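Search these notes Search Clear

Week 6: Two arms, one table. Rules for shared benchtop work

Read with the Lamrani bench code, Parts B and C. Part A (electrical) was covered before the break and is assumed. Students who missed it should catch up before the Tuesday lab.

6.1 Scope

The rules in this handout apply to small arms fixed at the front of a common table and reaching over one work surface. They do not apply to mobile bases, to arms behind interlocked guarding, or to any arm carrying a tool with an edge or a heater. For those, use Part D.

The task is tabletop sorting. Dishes and other small household items are moved between the open surface and a basket. The loads are light and the speeds are low, and for that reason the hazards are easy to underrate. A light arm can still pinch a finger at the elbow, crack a glass dish against a rim, or pull its own cable out of a connector.

6.2 Terms

Home side: the half of the table nearest an arm's own base.
Shared strip: the band in the middle that both arms can reach.
Active arm: the arm that has been commanded to move.
Holding arm: the arm that is powered and stationary.
Target: the object or opening the active gripper is working at.

An arm that is powered and stationary is not a parked arm. The code treats a holding arm as able to move at any time, and so should the operator. Parked means folded to the rest pose with drive power removed.

6.3 Rules for the shared strip

B1. Only one arm may be active in the shared strip at any time, unless the task sheet names a two-arm move and gives its sequence.

B2. The holding arm keeps its fingers closed and its gripper clear of every object on the table. Closed fingers have a smaller outline and cannot snag a rim.

B3. Speed at the gripper inside the shared strip is limited to 40 mm per second during set-up and teaching. The limit is set in the controller. Setting it by hand feel on the leader device does not satisfy the rule.

B4. If both arms must cross the strip, the arm carrying a load has priority. If both are loaded, the arm nearer its own home side waits.

B5. A container that belongs to the task is placed wholly on one home side. The arm on that side works into it. The other arm does not reach across unless the task sheet says so.

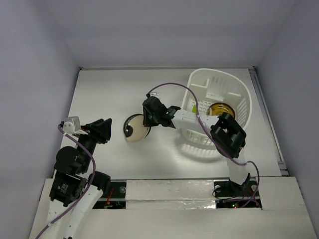 Fedir Antoniuk objects to B5 as written. He holds that a container should be placed according to the wrist angle it demands, and that the home side rule sends people to an awkward approach over the near wall when a better one exists from across the table. His preferred wording would allow either side, provided the approach path is recorded beforehand.

The objection has merit, and the Orstead labs have used a version of it for one teaching period. We keep B5 for this course. A crossing approach puts the forearm of one arm over the working area of the other, and an inexperienced operator watching the gripper will not be watching the elbow. Students may argue the point in Assignment 2, with a path drawn to scale.

6.4 Working at a rim

On our bench the basket stands on the right half of the table and the right arm does the work at it. Three parts of that arm matter: the fingers, the wrist and the forearm. Operators look at the fingers. Contact is more often made by the wrist or the forearm, which pass over the near wall of the basket on the way in.

C1. Approach height is measured from the lowest part of the arm over the rim, whichever part that is. It is not measured from the fingertips.

C2. The minimum approach height over a rim is 79 mm on entry and on exit. Below that height the arm moves vertically only.

C3. Before descending, check what lies behind the wrist as seen from the operator's position. An object hidden by the arm is to be treated as present and fragile.

C4. Glass and glazed items are handled singly. No second item is lowered onto them. If an item must go next to glass, open the fingers on the side away from it.

C5. Slotted and perforated walls are not gripping surfaces. Fingers that enter a slot can lock there when the wrist rotates. If a finger enters a slot, stop, cut drive power and back the arm out by hand.

C6. A flat round item lying on the table is taken at the edge. Where it lies close to a container, take the side with free table beyond it, and lift before turning.

6.5 Cables

Each of our arms carries an external cable that runs from the camera at the gripper back down the links. External routing is cheap and easy to inspect. It also means that the moving outline of the arm is larger than its model in the planner.

C7. The planner model is to include the cable loop at its widest. Where the software will not accept a flexible body, add a fixed block that encloses it.

C8. Ties hold the cable to a link, never across a joint. Leave enough slack for the full joint range, then run the range by hand with drive power off before the first session.

C9. A loop that passes over an open container is checked at the lowest commanded pose. The loop must not enter the container.

C10. Cables and wires at the base recesses are kept out of the path of the first moving link. Inspect at the start of each session, with the arm parked.

The Toda training set used in the lab contains 497 sessions. Before you use any of it in an assignment, check the session log for a cable fault entry. A session with such an entry may be used for marking practice but not for tuning.

6.6 Surface and lighting

A matte white table reflects more than students expect. The sheen moves in the camera view as the arm moves its own shadow, and a perforated basket throws a lattice of light on the table in front of it. Neither is an object. Thresholds set on an empty table will fail once the basket is in place.

C11. Set camera exposure with the basket in position and both arms at their start poses.

C12. Do not move the table lamp, the walls or the basket between exposure setting and the end of the session. If any of them is moved, start a new session number. 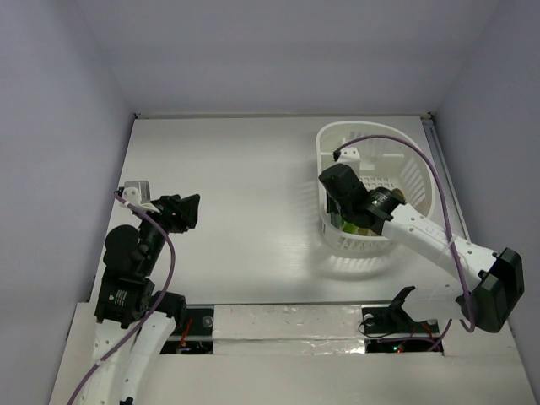
Topic: Pre-session checks
Level: Required before lab sign-off

Complete in this order. Initial each line on the bench sheet.

1. Both arms parked, drive power off.
2. Side rail and far rail clear of loose items.
3. Cable ties present on both arms. Connectors seated at the camera end.
4. Base recesses clear. Indicator state entered on the sheet as seen.
5. Container on the home side of the working arm, rim undamaged.
6. Items listed by name. Glass marked G.
7. Speed limit read back from the controller.
8. Stop button tested from the operator's seat, once per arm.
9. Drive power on. Holding arm moved to its pose first, working arm second.

Line 8 is the one most commonly initialled without being done. The demonstrator will ask to see it repeated.

6.7 Stopping and recording

An operator who is unsure stops. Stopping has no effect on a mark. After any contact between an arm and a container wall, an arm and the other arm, or a gripper and glass, fill in form 656 before power is restored. Write what was commanded, what was observed and which rule applied. Leave the cause blank if it isn't known.

The Dremeo controller keeps the last commanded pose after a stop and will return to it on restart. Clear the pose buffer first. Two broken dishes last year are put down to this step being missed.

6.8 For the tutorial

Redraft B5 so that it meets the objection in 6.3 without allowing a forearm over the other arm's working area. One paragraph.

Find a pose that satisfies C2 and breaks C9. Sketch it from the side.

Reading: bench code Part C, then the appendix on measuring approach height. Part D is not examined.

Comments (4)

mh_lab
Is C2 measured with the cable included? If the loop hangs below the wrist the lowest part is the loop.

Course staff
Yes, include the loop. C1 says the lowest part of the arm and the cable counts as part of the arm. Will reword in April.

Priyanka
Line 9 gives the order for powering up but I can't find the order for parking. We've been doing the working arm first, so it comes out of the basket before anything else moves.

tolley
Agree with Fedir on B5. With a tall container the home side approach leaves hardly any wrist travel. Would like to see the Orstead wording if it can be posted.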